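4.2 Folding Order for Garments with an Elastic Waistband

Shorts and other short garments with an elastic waistband were treated as a separate group within the Malabanan household folding study. They differ from shirts in two respects that matter for storage. The waistband draws the fabric together at one end, so that the garment is narrower at the top than at the leg openings, and knit cloth of this kind stretches when it is pulled along its length. Instructions written for shirts were found to be a poor guide for these items, and a separate folding order was drawn up.

The order begins with the garment flat and the waistband pointing away from the person folding. The first fold is made lengthwise, one leg laid over the other, so that the side seams meet. The waistband is then straightened by hand before any further fold is made. A second fold brings the leg openings toward the waistband, and a third may be added where the drawer is shallow. In the Vemley trials the third fold was left to the judgment of the household.

The study drew on 3,950 folded items, of which 2,000 were garments with an elastic waistband. Each item was scored on a scale of 100 for the evenness of its edges after the final fold. Scores were entered by two readers working apart, and items on which the readers differed by more than 5 points were scored again. The scoring sheet was the one used in the earlier Drorach work on towels and bed linen, with the lines on corner fit removed.

The lengthwise fold deserves particular attention, as most uneven results could be traced to it. Where one leg was laid slightly short of the other, the difference was small at the waistband and grew toward the hem. Figure 3 gives the position of the garment after this stage, with the waistband at the far end and the leg openings toward the near edge of the table. 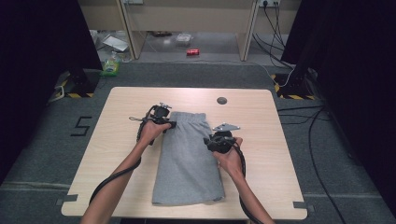 Figure 3. Gray knit shorts folded lengthwise on a wood-grain table.

Crisanto Cabanatuan has objected that the lengthwise fold should not come first at all. In his view the waistband ought to be brought down to the hem while the garment is still at full width, with the sides folded in afterward, and he holds that this leaves less strain on the elastic during long storage. He adds that many households already fold shorts this way and would have to unlearn a habit in order to follow the order given above.

The objection has some force. The present study did not measure wear on the elastic, and the scoring sheet gives no credit for it. On evenness alone, however, the lengthwise fold performed better in the Vemley trials – most clearly with soft knit garments, which tended to bunch at the sides when folded from the waistband first. Woven shorts showed little difference between the two orders, and either may be used for them.

A further point concerns smoothing. Participants were asked to smooth the cloth from the waistband toward the hem, using light pressure, and to do so once after each fold. Repeated smoothing stretched the hems of several knit garments and lowered their scores. The Etico instruction sheet, last revised on 10 Aug 2020, allowed smoothing in either direction; its wording was kept for woven items only.

Storage position is taken up in Section 4.3, where garments placed on edge are compared with garments stacked flat.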